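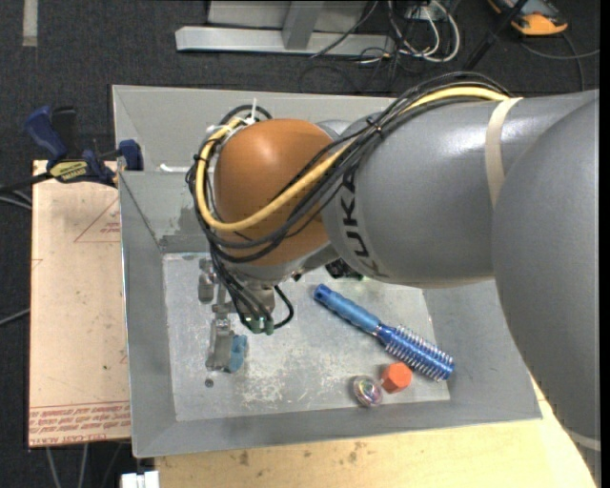

What has the grant paid for since June?
Most of it went on the footpath repairs between Endley and the weir. The rest covered printing, insurance and two training days for walk leaders.

Endley Paths Project
Progress report to the Drareo Fund
28th November

Path surfacing
The contractor finished 234 metres of new surface on the lower path. The stretch by the allotments was left until last while we waited for the landowner's written consent, which came in September. Drainage at the foot of the steps is still poor after heavy rain. We have asked for a price for a second gully and will send it to you before any money is committed.

Guided walks
There were 91 people on the walks list when the summer programme closed. The short routes filled up first. The long route over to Tostedeck had low numbers both times it ran, and we plan to drop it next year in favour of an evening walk from the station. Several walkers asked for a bench at the halfway point. The parish council has agreed in principle but has not yet named a spot.

Leaflets and signs
The new route leaflet is out in the library, the surgery and both pubs. A mistake in the bus times was corrected on the second print run. Four waymarker posts are still to go in, all on the upper path.

Spending
Spent to date: £3,663
Left in the budget: £1,375
We would like to move the unspent travel money into signs. The total would stay the same. Please let us know if this needs a formal request.

Next period
Finish the upper path posts, settle the gully question and publish the spring walks. The dates depend on lambing, so they will be fixed with the farm in the new year.

Teodor Wikström
Project lead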